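Pondwood Community Pantry
Progress report to the Starkden Fund, second period
Prepared by Paraschiva Filip

You asked for something shorter than last time. The last one ran long mainly on account of the freezer, and the freezer is now fixed, so I have lost my best material.

Where we are

Between the start of the period and the end of November we gave out 751 food parcels to 109 households. The target in the grant agreement was 70 households. I would like to claim this as good planning, but the bus company moved a stop to right outside our door in the second month and people could suddenly see us. Laurențiu Costache had been asking for a bigger sign for two years. He has stopped asking.

Home deliveries on the Prellska side of the river started five weeks late. The van passed its inspection on the third try. The first failure was the brakes, the second was a warning light telling the garage that the brakes had been repaired. Deliveries have gone out every week from then on, apart from the week of the flood alert, when Laurențiu got as far as the bridge and came back with everything still on board and a low opinion of the detour.

Money

Spending is under budget on fuel (see van, above) and over budget on shelving. The shelving we priced in the application was discontinued before we could order it, and the replacement comes in a size that fits neither our wall nor our doorway. We paid to have it cut down. With your agreement we would like to move the unspent fuel money across to cover this. The form for doing so is attached, filled in twice, as the first copy asked for a code that the second copy explained.

What we heard from households

We sent out a short survey and got 83 replies. Nearly all of them said the opening hours suit them, which surprised us, as we had planned to change the hours. We will leave them alone. The most common request was for more food that children can open and eat after school without turning on a stove. The second was for fewer chickpeas. We have passed this on to Lazăr, our wholesaler, who has a great many chickpeas and took it personally.

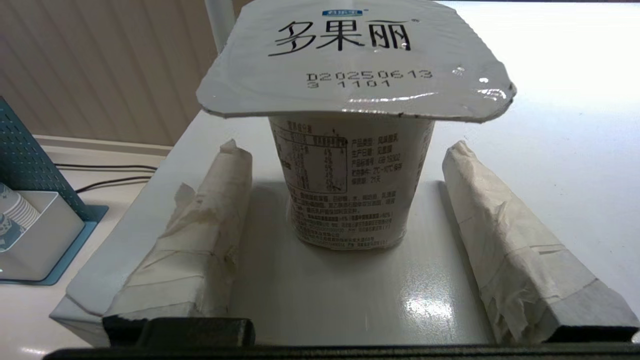
Date checking took more hours than anything else this period, and it was not in the work plan at all. Donated stock comes in mixed, and each maker has its own ideas about where a date belongs and what it should look like. Some print it clearly on the lid, as with the 多果丽 yogurt, where D20250613 sits in black right under the brand name and even I can read it without my glasses. Others hide it under a fold or in a seam, or stamp it in pale gray on a slightly different pale gray. We now sort everything chilled at 7 a.m., before the doors open, and put a sticker with the date in large figures on every shelf. Complaints about short-dated food have dropped to one, and that was about a chickpea salad.

Next period

We plan to add a second delivery round in Prellska, replace the back door lock, and run the cooking afternoons we promised you in the first place. The hall is booked and the stove has been tested. We still need someone to lead the sessions who is free before 4 p.m. and willing to work with what is on the shelves, and you can guess what that is.

The next payment is due on receipt of this report. The bank details have not changed.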